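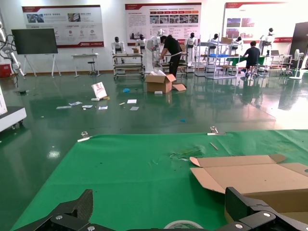

3.2 Early design and the choice of site

The second stage of the study followed the homes from a signed plot to a fixed plan, and it gave us some of the richest material in the whole project. We had expected the energy target to lead every talk between owner and designer. In the four Ostbridge homes it hardly came up until the ground had been walked, the slope measured and the neighbors' windows marked on the drawing. Only then did the owners start asking what the sun would do, and from that point the questions came thick and fast!

Ostbridge is a wonderful place to study this. The plots sit on a north-facing bank above the old rail line, so winter sun is scarce at ground level and generous one floor up. All four designers ended up placing the living rooms upstairs, each by a different route. One began with the view, one with the parking, and two with simple shadow studies done in June and again for the shortest day of the year. Seeing four separate plans arrive at the same upside-down layout was a real pleasure, and it suggests that a steep site can do a good deal of the designer's work if it is read early enough.

The Mahuika plots tell another story. The land is flat, the lanes are wide, and with nothing to push against, the plans spread out. Floor area grew at nearly every meeting (a pantry here, a second study there), and the wall area that had to be insulated grew along with it.

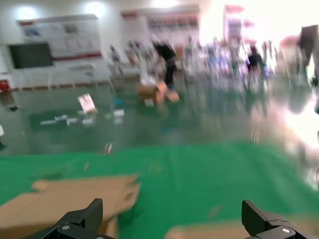 Growth of this kind is easy to miss in meeting notes, as each step is small and each has a good reason behind it. We found it by laying the dated plans over one another and tracing the outer wall. The first sketch and the permit drawing for the largest Mahuika house look like two different buildings, yet the owners told us they had "only moved a few things." Their budget had moved as well, by $3,000 for the extra foundation alone.

3.3 Working with models

The Rurnska office, which drew two of the homes, still makes a rough card model for every client. We were delighted by how much these models changed the talk. Owners who had nodded through plans and screen views would pick up the model, turn it toward the window and at once ask about the stairs, the roof edge or the depth of a porch. Of the 19 design changes logged for the two Rurnska homes, most were raised with a model on the table, and nearly all of them came before the permit drawings, when a change costs little more than an afternoon.

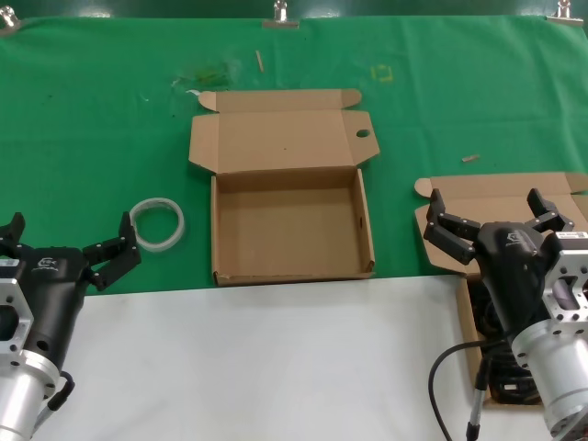 Figure 4. Open cardboard box on a green cloth held by binder clips.

The homes drawn by Tuklow relied on screen models alone. These were accurate and quick to update, and the owners enjoyed walking through them, but their comments leaned toward finishes and furniture. Questions about massing and shade came later, in one case after the trusses had been ordered. With so few homes we can't claim a firm rule. Even so, the contrast was strong enough that we added a question on model use to the owner survey described in Section 4.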